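Drostilon 拆装作业规范包使用评测

发布于 2021-08-28 分类：工具与耗材 / 机器人作业

规范包到手是三月，用到现在，觉得可以写了。先说清楚评的是什么：Drostilon 卖的这一套东西里没有硬件，夹爪、相机、控制器都要自己配。箱子里是一本正文手册、一叠塑封的作业卡、一卷可以重复粘贴的标识贴，外加一个下载码，能下到检查表和记录表的电子版。它面向的是用机械臂做桌面电脑拆装的人，换硬盘、拔内存、取电源线接头这一类活。

我们在 Grajales 的工作间主要做台式机的硬盘拆装，机箱大多是带塑料托架的那种。之前用的是自己写的一份文档，改来改去，几个人手里的版本对不上。买规范包就是想找一份现成的底稿。

价格

单套 1000，含一年的电子版更新。Groner 代理的价格会高一点，但给开票，也能单买作业卡。如果只有一台机械臂，一套够用；多台的话，作业卡要加买，手册共用一本没有问题。

手册

正文一共 213 条，按作业顺序编号，从断电一直到合盖。每条分两层：上面一行是必须做到的，下面小字是建议。必须的部分写得短，一眼能看完。建议的部分质量参差，有的很有用，有的明显是为了凑篇幅。

写得好的是“断电与放电”这一章。它要求拔掉电源线之后再按一次机箱的开机键，把这个动作写进检查表，由操作的人签名。很多文档只写一句“确认断电”，到底怎么算确认，各人有各人的理解。手册还规定断电确认必须由人来做，不能用机器人程序里的一个提示框代替。我们一开始觉得麻烦，后来照做了，每台机箱也就多几秒钟。

“线缆”一章也值得看。规定夹爪进入机箱之前，人要先看一遍下爪路径上有没有线，能拨开的拨开，拨不开的要在记录表里写明，并降低进入速度。手册把线缆分成“可接触”和“不可接触”两类：可接触的，夹爪外侧碰到可以继续；不可接触的，碰到就停。主板上的细线、风扇线都归在不可接触。这个分法比我们以前那句“注意线缆”好执行得多，新来的人也能按它判断。

比较弱的是“夹持力”。手册给了一张表，按材料列出推荐的夹持力上限，塑料一栏却只有一个数，没有分薄壁和实心。硬盘托架这种东西，中间有硬盘撑着的地方和只有一层塑料的地方，受力差得远。照表上的值去夹释放柄附近，我们觉得偏大，自己另定了一个更低的值，写在作业卡背面。手册允许下调，要求是下调之后重新做一次掉落检查，这一点倒是交代了。

作业卡

塑封卡的尺寸合适，能立在工作台边上。正面是步骤，背面留白可以写字，酒精能擦掉。字号够大，站着也能看清。缺点是四个角太硬，从叠里抽的时候容易刮到旁边的卡，用了一阵以后有几张的边已经翘起来了。

硬盘托架这张卡是我们用得最多的，步骤摘在下面，文字按卡上的原样：

1 确认断电签名已完成。
2 机箱侧放，开口朝上，底面垫稳。
3 人工拔下硬盘的电源线与数据线，线头拨离下爪路径。
4 夹爪以低速进入，到托架上方停住，人工确认对位。
5 闭合，停顿，再提。提起初段保持低速。
6 托架完全离开硬盘位之后，方可改变姿态。
7 放置到垫面，张开，退出。
8 填写记录表。

第 3 步由人来拔线，是这套规范的一个基本态度：接头一律归人，机器人只管取放。如果你的项目本来就在研究让机器人插拔接头，这张卡不能直接用，得翻到附录里的“偏离申请”，填一页纸，写明偏离哪一条、用什么办法补上。附录的格式很清楚，我们填过，没有遇到看不懂的栏目。

第 5 步的停顿原来我们没有。加上以后，夹偏的情况在停顿的时候就能看出来，不用等提到一半。这是整套东西里我最愿意推荐给别人抄走的一条。

第 6 步在我们这里争论过。托架离开硬盘位之后还有一段路仍在机箱上方，底下就是主板，这时转动姿态，万一滑脱，掉下去的位置不好说。我们的做法更保守，在机箱上方只做小角度调整，大的转动等移到垫面上方再做。手册没有禁止这么做，但也没有提醒。
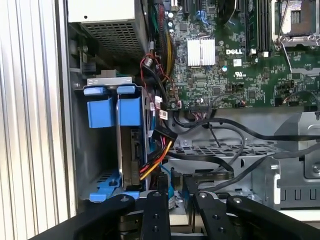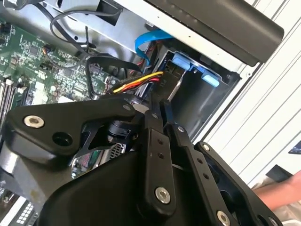
后两张里，蓝色托架已经在夹爪上。

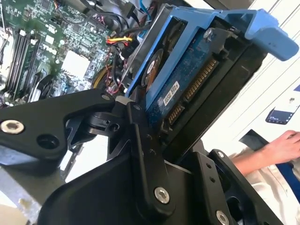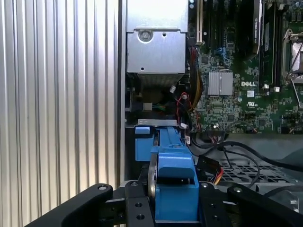
有读者看过本文的初稿以后来信，对第 4 步有不同意见，大意是“人工确认对位”写得太松。信里说，确认的人站在哪里、看的是腕部相机的画面还是直接看机箱，卡上都没有讲，两种看法得到的结论可能不一样：相机离得近，夹爪的连杆会挡住一部分托架；人从侧面看，又判断不了深度。来信建议把这一步拆成两次确认，先看相机，再直接看，任何一次有疑问就退出来重新下爪，并且把退出也记进表里，不当作失败。信的末尾还补了一句，说规范里凡是写着“确认”的地方，都应该能回答“凭什么确认”，断电那章做到了，对位这步没做到。

这个意见我同意，后来把卡背面的备注改成了两次确认。时间是会长一些，换硬盘这种活还承受得起。

人和机械臂的距离

这一章单独说，因为问的人多。

手册把作业分成“有人在旁”和“无人在旁”两种状态，各自有速度上限，切换状态要按按钮确认，不许靠人自觉。有人在旁的时候，手可以放在台面上，但不能进入夹爪的合拢区域，也不能伸进机箱。需要伸手去理线，先暂停，等夹爪停稳，理完手退出来，再继续。这些写得都对，也不难做到。

它没有写清楚的是台面上的杂物。手机、手持设备、螺丝刀该放在哪里，正文里找不到，只在建议小字里有一句“保持台面整洁”。这种话等于没说。我们自己加的规定是用标识贴在台面上圈一块区域，随身的东西只放圈里，圈的位置避开机械臂会扫过的地方。标识贴在这里派上了用场，撕下来不留胶，换机箱型号的时候可以重新贴。

袖口和挂绳也一样。手册提到了长发和首饰，对袖子和带子没有提。我们补了一条，靠近台面之前把带子收好，袖口贴身或者卷起来。

再有一点要提醒：这套规范是作业层面的，讲的是人和机器怎么配合干活，不能代替机器人本身的风险评估，也不能拿去当合规证明。手册第一页写了这句话，字比较小，采购的人未必会翻到。现场该做的安全评估还是要找有资格的人来做。

静电

正文要求戴腕带、铺防静电垫，接地点每次开工前检查。对夹爪的要求是指面材料要么是耗散型的，要么加套，绝缘的软垫不能直接接触电路板。最后这条容易漏。夹硬盘的时候，指面如果落在有电路板的那一侧，就算力不大也不行，应当夹托架的塑料边。我们检查自己以前的程序，有一个抓取点就偏向那一侧，后来改了。

记录表

电子版的记录表是普通表格文件，列太多。一台机箱一行，从断电签名到合盖签名，横着拉很长，在平板上填很难受。我们删掉了一部分列，只留机箱编号、断电签名、线缆情况、下爪次数、是否退出、放置结果和备注。删列不影响使用，可是每次下载更新都要重新删一遍，这个设计不合理。

下载要经过 Sosorura 的账号系统，注册需要等审核，我们那次等得比较久。如果急用，建议提前注册。更新说明写得很简单，只说“修订若干条目”，要知道改了哪几条，只能自己对照。对一份规范来说这是大毛病，条文变了，作业卡也要跟着变，不列出改动，用的人就不知道手里的卡还算不算数。

维护要求

手册规定夹爪每完成 2000 次开合检查一次螺丝和连杆间隙，每 100 次擦一遍指面。擦指面我们照做，记在同一张表里。检查螺丝的间隔我们缩短到 1000 次，理由是我们的夹爪频繁进出机箱，难免蹭到铁皮，紧固件受的侧向力比桌面抓取大。手册的数值应该是按一般取放定的，没有单独考虑机箱内部这种窄空间。你们如果也是在机箱里作业，可以参考。

检查方法写得够用：断电，用手轻晃指尖，看有没有旷量，再逐个试螺丝。要求用带刻度的扭力工具，但没有给扭矩值，让用户查夹爪厂家的资料。这样处理我能接受，毕竟每家的夹爪不一样。

哪些人适合买

刚开始用机械臂做整机拆装、还没有自己文档的小团队，买一套能省不少时间，断电、线缆和作业卡这几部分可以直接用。已经有成熟流程的，单买手册对照一遍就行，看看自己漏了什么。做研究、抓取方式经常变的，用起来会比较别扭，要反复填偏离申请，建议只采用断电、静电和人机距离这三章，步骤自己写。

只做笔记本或者一体机的不用买，手册里几乎没有相关内容。

优点
断电确认写得具体，能签字，能追查。
线缆分类容易执行。
闭合后停顿这一条很实用。
标识贴不留胶。

缺点
夹持力表对塑料件太粗。
对位确认没有说明看什么、在哪里看。
台面杂物和衣物的规定缺失。
更新不列改动。
作业卡的角容易翘。

我们会继续用，卡片背面的备注已经写满了好几张，准备整理成一份内部补充件，夹在手册后面。续订更新的事还没有定，要看下一版的更新说明会不会把改动条目列出来。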